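Give me the failures

3 December 2018

I've been reading success rates for a living for seven years now, and I've come to a slightly grumpy conclusion: I don't believe in them very much. I don't mean people make them up. I mean that a single percentage at the bottom of a table tells me next to nothing about whether a method is any good, and I'd swap every one of them for a decent list of the ways the thing went wrong.

Some background, so you know where the grump comes from. Our group works on teaching arms to do small household jobs by showing them how. Somebody guides the arm through the task a number of times, a network learns to go from camera picture to movement, and then we let it have a go alone. We call our version Sekley (it was a typo on a whiteboard and it stuck). The main competition, at least in our own heads, is a method called Jõgi, which plans the whole path first and then follows it. Sekley makes its mind up again at every step. People get very worked up about which of these is the right way to live.

So last January we did the proper thing and compared them. We ran 159 trials, split between the two methods, with the objects shuffled between runs. And at the end of it Sekley had won by 2 percentage points. Two! We were thrilled for an entire afternoon. I'd half written the paragraph in my head, the one with "outperforms" in it.

Then I sat down with the recordings, mostly because the coffee machine was being descaled and I had nothing better to do, and I watched all of the failures in a row. It was a much better use of my time than the comparison had been.

Jõgi's failures were boring. It would plan a lovely smooth path to a place where the object wasn't quite, close the fingers on air, lift up and carry on as if all was well. Every one of them looked the same. You could fix most of that with a better guess at where things are, or with one check after the grasp. A student could have a crack at it in a fortnight.

Sekley's failures were a zoo. It hovered. It went left, changed its mind, went right, changed its mind again. Sometimes it grabbed the right thing and then let go for no reason I could work out. Once it came down beautifully beside the object and stayed there until the timer ran out, which I found oddly moving. I still can't tell you what ties these together, and that bothers me far more than the two points please me.
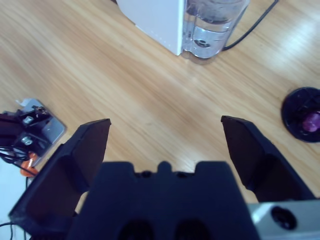

The other thing that never makes it into the percentage is what the camera gets to see. Ours rides near the gripper, so a big chunk of every picture is gripper, and the thing you care about may be up at the very top with half of it missing. Clear plastic is a particular misery. A water tank with water in it is a line, a couple of ridges and a lot of clear plastic, and the network has to make something of that. Put a strip of glare across the wood as well and I start to feel rather sorry for it. A person would just move their head. Our robot can move its head too, but only by moving its hand, and moving its hand is the very thing it's trying to decide about.

None of that is in our table. The table says "kitchen objects", as if a white box and a see-through tank were the same sort of problem. When I went back and sorted the runs by whether the target was see-through, the two methods swapped places. Sekley was ahead on the solid stuff and behind on the clear stuff, and the overall winner depended on how many of each we'd happened to put in the mix. We could have had either headline we liked just by changing the shopping list.

I know the answer to this, as it's been put to me over plenty of lunches. You need a number. Reviewers want a number, funders want a number, and a field where everyone publishes their favourite anecdotes is going to get nowhere fast. Fair enough. I've sat on the other side and I've sighed at papers that had nothing but nice videos. I don't want to go back to that, and a robot that works once with the cameras rolling has told me very little.

But a count of failures by type is still a count! It's no less scientific than a success rate, it's only more work. You have to watch the runs. You have to agree with each other on what "slipped" means and how it differs from "missed", and I can promise you that conversation takes longer than you'd think. We had a proper row about whether nudging the object before picking it up was a fault or a clever trick. (I'm still in the clever trick camp.)

The people behind the Osex benchmark have started asking for something like this. They want 30 runs per task, every failed one labelled, and the recordings handed over with the results. There was a lot of moaning in our corridor when that came out, some of it mine. Having now done it, I think they've not gone far enough. I'd want the successes labelled too. A good few of ours were flukes, where the object tipped over and more or less fell into the fingers, and it seems cheeky to bank those alongside the clean ones.

I'd also like us to stop quietly tidying between runs. We all do it. A cable has crept a bit further over the table and someone pushes it back, and now the robot has been tested on a slightly kinder table than the one it had a minute ago. Either write down that you do it or leave the cable alone. With Rikus, our next arm, I've asked for the table to be left as it is for a whole batch, mess and all, and I expect our numbers to drop.

For what it's worth, we did send the paper in. The two points are there, in the table, where people will look for them. The failures take up a page and a half after that, with the split by solid and clear, and one of the reviewers has asked us to move them to the appendix. I've written back to say no, and I was quite polite about it.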